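Chapter 4
Crates, Bins and the Cost of Empty Space

Walk into any packing room and someone will tell you the shelving is well organized. Ask what that means and the answers get thin. Usually it means the bins are all one color, or that they line up at the front. Neither tells you whether a packer can find a bin, reach it, and put it back without moving two others first.

This chapter looks at reusable plastic containers and the racks that hold them. Suppliers make large claims for both. The Gosow catalog promises that matching bins will "transform" a packing line, and the Prolen guide repeats the promise with a chart that has no units on it. Students should get used to asking where such numbers come from. When Tibor Lakatos went through the stock list at the Katiyar depot one September, he found 2159 containers on the books and no record of how many were in use at any one time. The depot had just ordered 300 more.
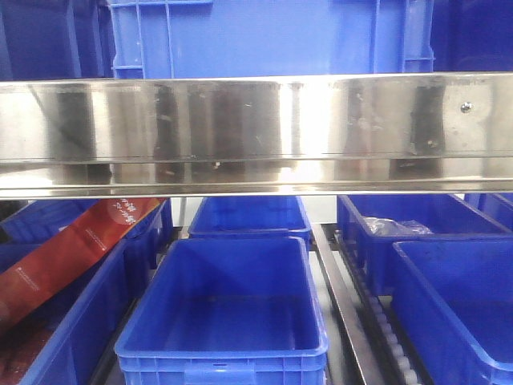 An empty bin takes up as much shelf as a full one. Tapered walls help only if the bins are nested, and bins standing in rows on a shelf are not nested. They are ready for use, which may be a good reason to leave them out, but somebody should be able to say how soon they will be used. A bin with a plastic bag left in it is harder still to classify. It may be lined for the next job, or it may be holding trash. If the person at the shelf has to guess, the system has failed at that spot, whatever the label on the rack says.

The upper tier deserves the same doubt. Large crates often end up there by habit. Ribbed walls and molded corners make a crate stiff, but they do nothing for the person lifting it down, and a handle slot is useful only when a hand can get to it.

Section 4.1 sets out the Getent method for measuring shelf use. We present it because it is widely taught. Its weak points are taken up in Section 4.2.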